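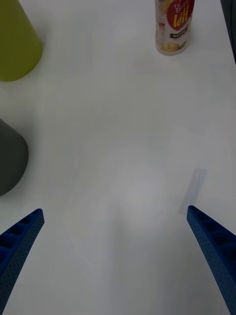 손목 카메라 시점. 파란색 핑거 한 쌍이 벌어진 상태이며, 흰 작업대 위에 원뿔형 물체와 투명한 소형 병이 놓여 있다.

Jatum 핑거 키트 평가 데이터 카드

문서 개정: 2025년 9월 28일
작성: Nataša Karagiannis, Hrvoje Živković
키트 공급: Wikon
평가 수행: Zatgate

개요

Wikon에서 판매하는 2지 그리퍼용 교체 핑거 키트 Jatum을 평가하면서 모은 파지 기록이다. 구매를 검토하는 연구실과 소규모 자동화 업체가 원자료를 직접 확인할 수 있도록 공개한다. 제품 홍보 자료가 아니며 Wikon은 키트 두 벌을 대여한 것 외에 평가에 관여하지 않았다.

키트 구성

핑거 한 쌍, 어댑터 플레이트, 손목 카메라 브래킷, 체결 나사, 인쇄된 설치 안내서 한 부. 그리퍼 본체와 카메라는 포함되지 않는다. 핑거는 파란색이고 표면에 작은 구멍이 격자 모양으로 나 있으며, 안쪽 면에는 얇은 리브로 나뉜 사각형 홈이 한 줄로 이어진다. 끝은 각지게 마감되어 있다.

데이터 규모

전체 에피소드는 2,000개다. 이 중 500개는 평가용으로 따로 떼어 두었고 학습에 쓰지 않기를 권한다. 평가용 500개의 판정은 다음과 같다.

성공: 402
실패: 98

판정은 Ezequiel Bautista와 Eleni Ivanov가 각자 한 뒤 대조했다. 의견이 갈린 에피소드는 실패로 처리했다.

수집 방법

원격 조작으로 수집했다. 조작자는 손목 영상만 보고 작업대 위의 물체 하나를 집어 지정된 위치로 옮긴다. 시작 자세에서 핑거는 비어 있고 벌어져 있다. 물체는 매번 손으로 다시 배치했으며 위치를 고정하지 않았다. 일부 물체가 화면 가장자리에 걸리는 배치도 그대로 포함했다.

물체는 원뿔형, 병, 상자, 원통의 네 부류로 나눈다. 병 부류에는 라벨이 붙은 시판 용기가 들어 있다. 라벨의 글자는 카메라 방향에 따라 거꾸로 찍히기도 하므로 문자 인식 용도로는 맞지 않는다.

파일 구조

episodes/ 에피소드별 영상과 관절값
labels.csv 판정, 물체 부류, 조작자 번호
calib/ 카메라 보정값
splits/ 학습용과 평가용 목록

labels.csv의 note 열은 비어 있는 행이 많다. 4월 이전 기록에는 이 열이 아예 없어서 빈 값으로 채웠다.

사용 소감

조립에는 어려움이 없었다. 다만 어댑터 플레이트의 나사 구멍이 빡빡해 두 벌 모두 한 번씩 다시 풀어 맞춰야 했다. 원뿔형 물체는 옆면을 잡으면 위로 미끄러지는 경우가 있었고, 밑동 가까이를 잡을 때 결과가 나았다. 투명한 병은 잡는 것보다 영상에서 밑면 윤곽을 찾는 쪽이 더 까다로웠다. 설치 안내서에는 브래킷 각도에 대한 설명이 빠져 있다. 우리가 쓴 각도는 calib/README에 적어 두었다.

알려진 문제

작업대가 흰색이라 자동 노출이 자주 흔들린다. 밝기가 고르지 않은 영상이 있으며 보정하지 않았다.
작업대 표면에 옅은 자국이 보이는 영상이 있다. 물체로 라벨링하지 않았다.
에피소드 267은 관절값 마지막 구간이 누락되었다. 목록에서 빼지 않았으니 읽을 때 예외 처리가 필요하다.
조명은 한 가지 조건뿐이다. 다른 환경에서의 성능을 이 자료로 추정하기는 어렵다.

비교 대상

같은 그리퍼에 Vasić의 기본 핑거를 달고 수집한 기록은 별도 저장소에 있다. 물체 배치가 달라 성공 횟수를 바로 비교하면 안 된다.

이용 조건

연구와 사내 평가 목적으로 쓸 수 있다. 재배포할 때는 이 문서를 함께 넣어야 한다. 영상에 나오는 상표의 권리는 각 소유자에게 있다.

문의

데이터 오류는 저장소 이슈로 등록한다. 에피소드 번호와 해당 시각을 적으면 확인이 빠르다. 키트의 가격과 납기는 Wikon에 문의하고, 수집 장비 설정은 Zlatko Hoxha가 답한다.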